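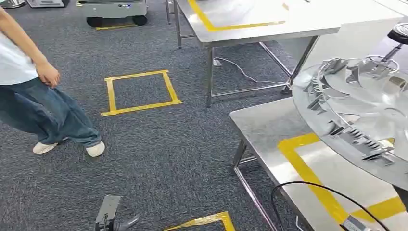
Cell 2 floor layout, tape down, disc on the near table

May
Posted by Toivo Tuominen
Category: Equipment Requests > Open Tickets > Handling Cell

Reopening this one because Ashraful asked me to put all the money stuff in one place before he signs anything. Fair enough, it was spread over a bunch of emails and one napkin.

So the original problem I logged was "cell needs more gripper pads and probably a second table fixture." That was me being optimistic! After going through the layout again the list is longer, and I'd like to get it into one order so we pay shipping from Palacios once.

What I've got so far:

Floor marking. We're using plain yellow tape on the carpet and on the steel tables. It does the job but the corners overlap and the squares aren't all that square. Derkley sells a printed corner marker kit for 254 dollars. I'd say wait. We're still moving the tables every time somebody has a better idea, and I don't want to pay for nice corners twice.

Cables. There's a white power cable on the carpet under the back table and a black one looping over the front table. I want floor covers and a couple of under-table trays. Small money, please just approve it.

Fixture for the big metal discs. They've got fins and clips sticking out around the rim, so they never want to lie flat, and one ends up hanging over the front of the table. I asked Clurken for a nest that holds the disc by the raised ring. Their quote was 700 dollars each and they want us to take 2. I asked if one would be OK and I'm waiting to hear back.

Update, 3:40 pm. Went over the gripper end for the pads, see below. I was hoping to find a part number and didn't.

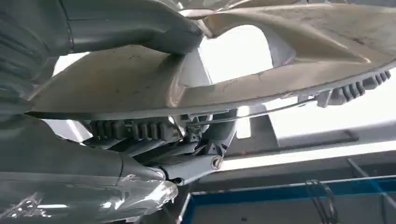

Photo: Handling Cell / Pevumville shop

The pads are the black ribbed rubber ones. I need somebody to tell me whether we buy them as a set or one at a time, as the Clurken price sheet lists both and the set works out cheaper only if you want the mounting screws too (we have a drawer full of screws). Lead time on the sheet is 10 working days either way.

I'd also like a line in the budget for shells. The tan one has scuffs and little dark specks on it. Purely cosmetic as far as I can tell, so it goes at the bottom of the list, but if we're going to have visitors from the Palacios office I know somebody will bring it up and I'd like to have a number ready.

Ashraful Weerakoon replied, 4:15 pm:
Pads yes, cable trays yes. Floor kit no for now, agree with you. On the fixture, can you find out if Clurken will rent us one for a month first? I don't love 1,400 for something we haven't tried a disc on. Leave shells off this order.

Me again. Asked about renting. They don't do rentals but they'll take one back within the month for a restocking fee, and the guy is going to send me the fee in writing. If it's silly I'll see what our own machine shop would charge, though last time I asked them for anything it took until the next budget came around.

Status: waiting on vendor
Still open: fixture quantity, restocking fee, pads as a set or single
Closed: floor kit (revisit when the tables stop moving)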